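Small things on the table — gallery

Welcome to our gallery page for October. At Wakine we collect small things for the home, and before we put them on the shelves of the shop we like to look at them on the table, one by one, in good light. Please take your time. The collection has 171 pieces now, and we add new ones on Thursday if the delivery comes.

Yellow, round and shiny

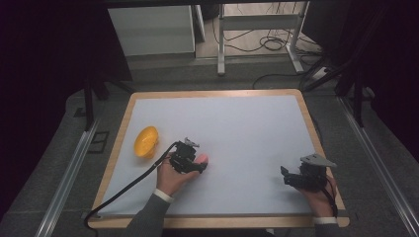 We are very fond of yellow this season. A glossy thing takes light from every side, and the faint ridges are easier to see when you put it on a pale board. On a dark cloth the color looks heavier and the shadow disappears. I tried both for the Mugo series last year and I went back to the pale board after one afternoon.

The light wooden border is also useful for a different reason — round pieces like to travel. When the table was without a border, I spent many minutes on my knees on the carpet.

About the white background 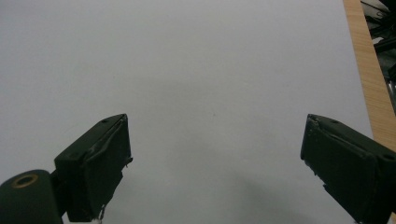
White is the most difficult color to keep. Every small mark shows on it, and dust comes back quickly, also when the windows are closed. I wipe white surfaces with a soft cloth and a little water, and I never use the strong cleaner from the kitchen, which left a dull area on our first board.

Visitors sometimes ask if they can buy the pieces from this page. The yellow ones are kept at our Stuvenus shop, on the low shelf near the door. Please ask for the table collection and give the color you would like. Larger orders are packed on Thursday after lunch.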